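Grallness Community Help
Robots and automation > Gathering examples

How fussy should I be about page-turning demos?

Posted by Nidia Paucar
Tuesday, December 6, 2022

I'm collecting hand-held gripper demos for a model that is meant to handle books. Opening them, turning a page, closing them again. The target is 2000 good examples and I am the person who said, out loud and in a meeting, that this would be the easy one because everyone knows how to turn a page.

It goes well enough with board books. With thin paper the gripper takes a whole wodge of pages instead of one, and I then have to decide whether what I've recorded is a bad page turn, a perfectly good example of "open the book somewhere in the middle", or a waste of a morning. At the moment I bin all of them. This is bad for my numbers and worse for my mood.

So, three things I'd like to know:

Do people keep the demos where too many pages come up, and if so, what do you call them?

How much do you vary the books? I have one shelf of children's hardbacks and a lovely old atlas from 1903 that I am not letting anything with a motor near.

And is there any point recording the slow, careful ones? I can do a turn that looks like a surgeon did it, but it takes an age and my arms hurt.

I've read the Bilyk guide twice. It says demonstrations should be "natural", and then has a page and a half on how to stand.

Ratadeck

Get more books. Paperbacks too. Delete anything that isn't a clean turn, your model will only learn the mistakes otherwise. Foam on the fingers helps.

Also check your lighting.

Rocío Paucar

Declaring an interest: I'm Nidia's cousin, I have heard the meeting story, and I did this same job for most of a year on the Prarira set. I'm going to disagree with the answer above, apart from the foam.

Don't delete the wodges. Relabel them. A gripper that has hold of thirty pages and is lifting them tidily is doing something useful, it just isn't doing what you wrote on the sheet. We ended up with separate labels for one page, several pages, and the block (half a book or thereabouts, held like a sandwich). The only ones we threw out were where the book left the table. Even some of those I was sorry to lose.

What you must not do is leave them all under "turn page". We did that until May. The policy we trained on that lot had firm views about reading and they were that chapters two to nine could be skipped. It would pick up whatever was easiest to pick up, turn it over and stop, looking pleased. It had learned exactly what we'd shown it, so I couldn't even be cross.

On how to write the label: put down what the person was trying to do in one column and what happened in the other. It's dull and it doubles the typing. But when you come to pull out a subset later (and you will, at five o'clock, the day before something) you'll be able to get "meant one, got several" in a single search, and those are the ones worth most if you ever want the thing to notice it's gone wrong and put the pages back.

On books: variety matters, but less in the pictures and more in how the book behaves. A shelf of children's hardbacks is fine for a start if they don't all have the same binding. Some lie flat, some snap shut on you like a gate. I'd sort yours by stiffness and do a batch from each pile before buying anything. We used 6 books for the first round and it was plenty to show us what was broken. Large picture books are good for the block grip because there's a lot of page edge to get hold of, and bad for single pages for the same reason.

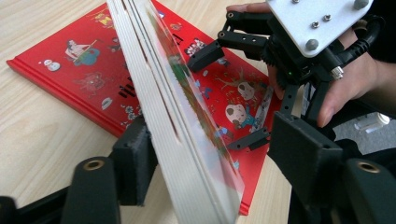
Turn the book between takes as well. If it always sits square to the table edge, with the spine in the same place, you'll get a model that can only read at a desk with good posture. We used to give it a shove after every 4 recordings, no measuring, just a shove. Measured shoves come out suspiciously alike.

As for the surgeon turns: keep a few, then stop. The trouble with very slow demos is that most of each recording is you thinking. The model can't see you thinking. It sees a gripper hovering over a book and concludes that hovering is part of the job, and ours hovered beautifully – you could have made a cup of tea in the time it took to commit. Go at the speed you'd use if someone were waiting for you to get to the end of the story. If you have to pause to get the fingers under an edge, fine, that's a real pause and it belongs there.

Two smaller things. Write down which way the page is meant to go, because left and right get muddled as soon as the book is at an angle, and I say this as someone who relabelled a fortnight's work over a bank holiday. And rest your arms. You can see it in the data when people are tired, the grip gets higher and higher up the page until they're holding it by the corner out of sheer resentment.

You're right about the atlas.

Nidia Paucar

Thanks both. I've fished the wodges back out of the bin and there are a great many of them, so that's the rest of the week gone on a second column. Ratadeck, which foam do you use? Mine peels off at the tips.

Ratadeck

Whatever was in the drawer. Mine peels too.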